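Search this site Search Go

Home library swap fills its 16th season with new shelves to empty

Plerkton's household book swap is back, and it has never had so many books on the move! The swap, which began as a box on a verandah in Drasby Street, now runs through 50 homes across the neighbourhood, with each household opening a shelf or two to anyone who wants to borrow, trade or simply take something home.

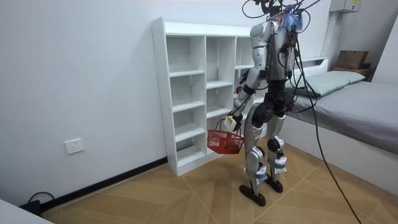
PLERKTON, 9th June – More than 2000 books changed hands last season, and organiser Tươi Thái reckons this winter's tally will leave that well behind. Crime is still the favourite, with gardening close on its heels and a surprising run on old sea stories. Kids' picture books go so fast that families have been asked to bring them out in small batches through the day, so late sleepers get a fair go.

The rules haven't changed much. You pick up a map from the Gruser bakery or the library counter, look for a green ribbon on the gate, and take up to five books from any one house. You don't have to leave one behind, though most people do. Cookbooks with splashes on the pages are very welcome (they're the ones with the good recipes). Encyclopaedias and old textbooks are not, and please don't leave them on the nature strip either.

New this year is the Phùng shelf, a travelling collection of Vietnamese novels, poetry and children's stories that will spend a fortnight at each stop. It came together from donations after last November's street party, when several neighbours found they'd all been hunting for the same out-of-print short stories. There are bilingual editions in the mix as well, so learners can have a crack at them.

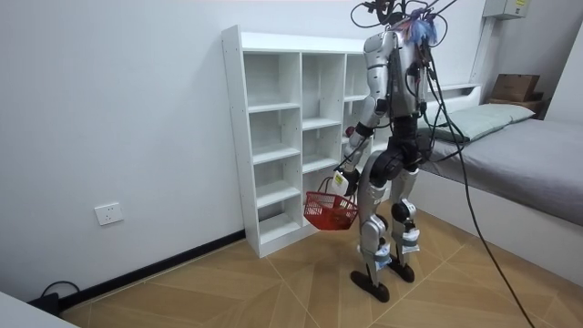 According to Thái, the quiet houses at the far end of the map are often where the treasures turn up. She told the Drasby residents' meeting that she'd once gone in for a paperback western and come out with a signed book of bush verse, two atlases and an invitation to stay for lunch, and that she'd love to see more people walk the whole loop instead of stopping at the bakery end.

Readers who can't get out and about can ask for a bag to be dropped at the door. Write down a few authors you like, or just a mood – "funny, large print, no dogs dying" was one memorable request – and someone will choose for you.

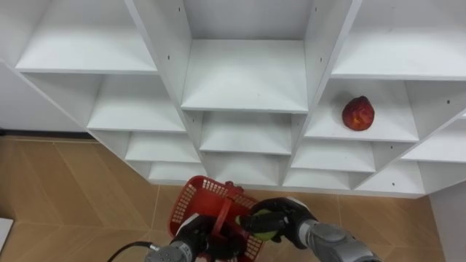
The season runs until the end of the school holidays, with a read-aloud evening at the hall on the closing night. Bring a cushion, a thermos and one page you love. Households wanting to join the map can leave their name at the library counter, and there's still plenty of green ribbon to go round.

Last updated: 9.40 am
Filed under: Around the Neighbourhood, Books & Reading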